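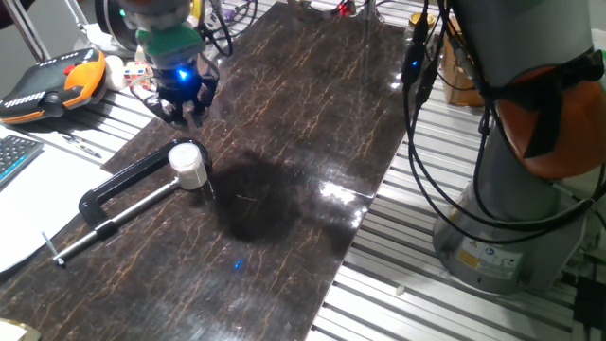 Grønli C-Clamp, 3 Inch

Cast-iron frame, black finish
Sold by Plustcombe Tool & Supply, Stulluvville
Price: $27 each
Availability: In stock, ships from our Stulluvville store

Overview

The Grønli is a general-purpose C-clamp for the workbench, the garage and the kitchen table when there is no workbench. It has a black cast-iron frame, a silver threaded screw and a metal T-handle. The maker, Tidach, sells it in one pattern only, and the 3-inch size is the one we keep on the shelf.

Customers buy it mostly for gluing up small boxes and frames, holding a board to a bench edge while cutting, and keeping a fence or a stop block in place on a drill press table. It is also a handy size for stone and tile work, where you need to hold a straightedge to a slab for marking. Please read the section on polished surfaces further down before you do that.

Specifications

Maker: Tidach
Model: Grønli
Maximum opening: 3 inches
T-handle length: 70 mm
Frame: cast iron
Frame finish: black
Screw: steel, right-hand thread
Pad: swivel type
Sold as: single clamp, boxed

The opening is measured with the screw backed all the way out. If you are putting scrap wood on both sides of the work, subtract the thickness of the scrap before deciding whether this size will do.

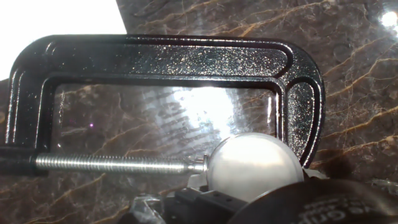
Page last changed: December

Frame

The long bar of the frame has a raised, rounded rim with a recessed channel between. The rim turns the corner at both ends and carries on down. At one end is the threaded boss that the screw passes through, and at the other is the curved jaw that takes the load. It is a heavier shape than the flat stamped clamps we also carry, and it is the one to choose if you tend to tighten hard.

The black finish is glossy with a fine speckle to it. It wipes clean with a dry rag. Wood glue can usually be popped off with a thumbnail once it has set, but epoxy will stick, so put a strip of wax paper between the clamp and the work if you are using it.

As with any cast clamp, don't drop it on concrete and don't hit it with a hammer. Iron can crack, and a cracked frame has to be thrown away. We get asked about welding them. We don't recommend it and Tidach will not replace a frame that has been welded.

Screw and handle

The thread is fine and closely spaced, so the clamp closes slowly under the handle but gives good control over the last turn. To close it quickly, hold the T-handle still and swing the frame around it.

Tighten by hand only. The handle is 70 mm long on purpose, and a pipe slipped over the end will bend either the handle or the screw. If hand pressure is not pulling the joint closed, check the fit or add another clamp next to the first.

Put a drop of light machine oil on the thread now and then and run the screw in and out a few times. Keep the oil off the pad if you are clamping bare wood, as it will leave a spot that shows under stain.

Swivel pad

The pad turns on the end of the screw and tips a little to meet surfaces that are not quite parallel. Check that it moves freely before each job. If it has seized, the pad will turn with the screw and leave a ring in the work. A few drops of oil and some wiggling will generally free it.

Replacement pads are not listed online. Call the store and ask for Tyra Halvorsen at the parts counter, and have the old pad in front of you when you call.

Using it on polished surfaces

Polished stone, lacquered wood and finished countertops will mark if bare metal is pressed against them. Use a pad of cork, leather or thick felt on both sides. Lay the clamp down gently as well. We have seen more countertops scratched by clamps being set down and slid than by the clamping itself.

For round or ball-shaped pieces, make a pair of wood blocks with a shallow V or a dished hollow in each and clamp across the blocks. A round piece held straight between the pad and the jaw touches at very small points and can squirt out when the screw is tightened. Snug is enough.

On stone slabs, keep the clamp well back from any cut-out or corner, and go easy. Stone doesn't give the way wood does.

How many to buy

One clamp will hold a stop block. For edge gluing or frames you will want more. Njål Midtbø, who runs our Saturday... see the bench classes page for his clamp layouts for picture frames and drawer boxes.

We do not offer a set price. The clamps are $27 each in any quantity.

Storage

Hang it by the frame on a peg or a length of pipe. Leave the screw partly open. If it is going into an unheated shed for the winter, wipe the thread with an oily rag first.

Shipping and returns

Orders placed before noon leave the same business day. Delivery takes up to 7 business days. The clamp is heavy for its size, so shipping is charged by weight and is shown at checkout before you pay. Pickup at the Stulluvville store is free, and the counter opens at 7 a.m.

Unused clamps can be returned in the original box for a refund. Clamps that arrive with a chipped finish, a bent screw or a pad that will not turn will be exchanged at our cost. Send a photo of the problem with your order number.

Related items

Grønli cork pad pairs, self-stick
Plustcombe leather jaw facings
Stamped steel C-clamps, all sizes
Light machine oil, dropper bottle
Wall rack for C-clamps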